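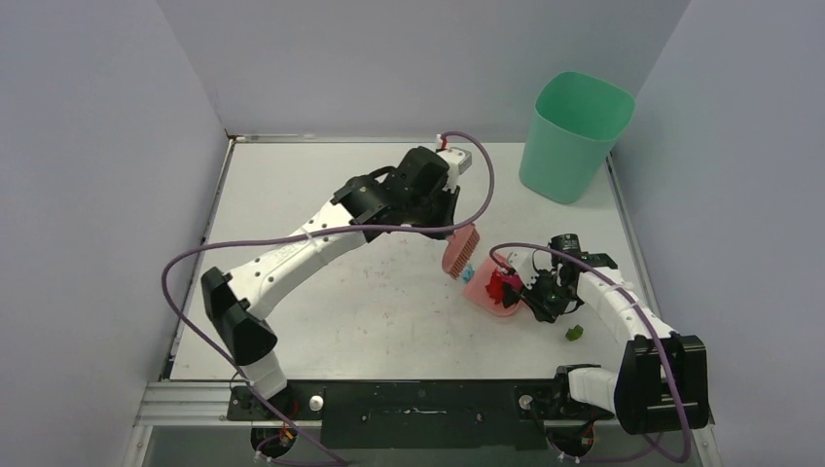

**Who may clear a stopped arm at the shared benches?**

Any person whose name is on the bench card may do so, provided the stop button has been pressed and the session lead has been told. Everyone else should leave the arm as it stands and call the lead.

The question was raised more often than any other during the review of the bench rules, and the answer now appears as the first line of the revised Bench Practice Note, issued on 4/24/21. The note applies to all two-arm benches in the Ashour building and replaces the loose sheets that had collected at each station. Members who keep a printed copy are asked to discard the older one.

**What has changed**

The former rules were written for single arms doing pick-and-place work. Most sessions now involve two arms sharing one task, such as sweeping with a brush and dustpan, and the rules did not say what to do when one arm stops and the other is still holding something. Under the revised note, a stop on either arm is a stop for both. Neither arm may be restarted alone while the two tools are within reach of each other.

Tools held in a gripper at the time of a stop are to be supported by hand before the gripper is opened. This applies to light household items as well as heavier ones. Siham Fahmy, who led the review, asked that no exception be made for plastic tools, and the group agreed.

Cables running along the outside of an arm must be checked before the first motion of each session. The operator should move the arm slowly through its full range and watch for any loop that catches on a joint or pulls tight at the wrist. Ties near the base are to be replaced when they slip. Tape is not an accepted substitute.

**Housekeeping tasks**

Sweeping and tidying tasks have their own section for the first time. The main points are as follows:

- Items to be swept must be dry, blunt and free of powder. Glass, metal shavings and food are not permitted.
- The item list is written on the session sheet before work begins, and the items are checked against it at the end.
- The tabletop is wiped between sessions, with both arms stopped.
- Waste containers used in a task are for task items only. General trash goes in the bins by the door.

The Plerard team asked whether crumpled paper or cloth could be reused from one session to the next. It may be, as long as it is listed.

**Training and records**

Bench cards remain valid for 14 months. Holders whose cards were issued under the former rules do not need to repeat the full course, but they must attend one short briefing before the end of July. Briefings are held in the Trurnano room and are limited to four people each. Places can be booked through the Devotex calendar.

Session sheets should be filed on the day of use. Nearly all of the sheets examined in the review were complete; the field most often left blank was the name of the session lead.

Comments on the note may be sent to Siham Fahmy in writing. Please give the section title when doing so.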